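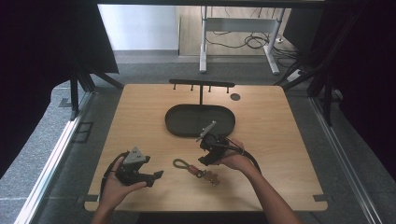 Oval tray and keychain on a wood-grain table.

Citing a biography that exists in two editions

Posted by Gromlow Reading Circle
Our circle is preparing a printed guide to a political biography. Members own either the hardcover or the later paperback, and the page numbers differ after chapter 4. The paperback also has a new preface. Which edition should the guide cite?

StingateLibraryDesk
Please cite the edition from which your quotations were taken, and name it once at the front of the guide. Where members hold different printings, add the chapter number to each page reference - for example, "chapter 8, page 44." The preface should be cited to the paperback only.

Tawfik Books
We would suggest the paperback. It is easier to obtain.

Kuditz_Archive
The Stingate reply is correct. Please also check whether the text itself was revised. The copyright page will normally say so, and a corrected passage should be quoted from the later edition with a short note.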